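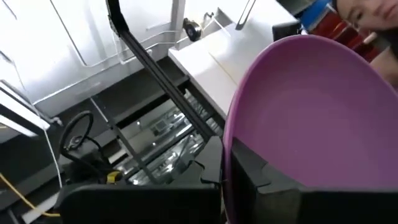 September, evening. Plums and the Givwood walk

Up at six to pick the last of the plums before the wasps got going. The tree at the back did badly this year and most of the fruit was on the top branches. I gave up on the ladder and shook it. Plenty had split, so those went on the compost.

Kenna MacRitchie came over at ten and we stoned them at the kitchen table. She uses less sugar than I do and we had the usual disagreement. We made 18 jars, one of them only half full, so that one is in the fridge for us.

After lunch I walked up through Givwood as far as the gate. The path is still closed beyond it and the sign still says August. Met Iona Rankin coming down with the dog. Her mother is out of hospital and back in Civdale, eating properly again. I must write to her.

Rain from four. Brought the washing in, paid the oil bill (£437, up again) and read until supper. My thumb is sore from the stoning knife. Jars to label tomorrow.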